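Where Do the Small Things Go? Shared Desk Supplies in a Student Workroom
Project report, Group 11
Souad El Khatib, Grigore Pop, Fung-ping Cheung

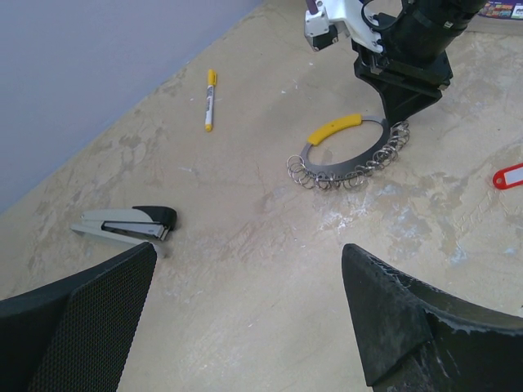
Photo: Kondby workroom project, Group 11

1. Background

The Kondby workroom is used by students from three programs, mostly for model making and for putting together printed hand-ins. It has shared supplies, and people often complain that they can't find them. Our task was to look at how the small items are stored and used, and to suggest a change that would cost less than $80.

We limited the project to things that fit in one hand: staplers, markers, keys and key holders, scissors, tape. Paper and cutting mats were left to another group.

2. Method

We visited the room at different times of day during February, including one Saturday, and wrote down what had been left on the tables and where. We also handed out a short questionnaire and got 40 back. Norbert Gál, who looks after room bookings, let us read the fault log.

3. What we found

Supplies tend to stay where they were last used. A stapler on its side and a marker near the wall, with a ring-shaped key organizer on the same table, is a typical mix. None of these belong to the same job, and under the current labels each should go back to a different drawer.

The drawers are the main problem. They are at the far end of the room and the labels use the old inventory names. "Fastening, manual" is the stapler drawer. Several people who answered the questionnaire had never opened it.

The tabletops also came up. The pale beige surface is worn and scratched, with blotches and a whitish patch where the finish looks rubbed away. Two people wrote that they don't bother tidying a table that looks dirty anyway. We had not asked about this.

Keys are a separate case. The locker keys are signed out under room code 2428, but the sheet hangs in the hallway and is often not filled in.

4. Suggestion

We propose one shallow open tray per table, from the Venameck range the school already buys, with a space for a stapler and a space for markers. The key organizer should hang on a hook beside the sign-out sheet. Drawer labels should be rewritten in everyday words.

Faisal Lodhi from the print room tried a tray for us on one table. He would like a deeper one, as long markers roll out over the front. We have not tested a deeper tray.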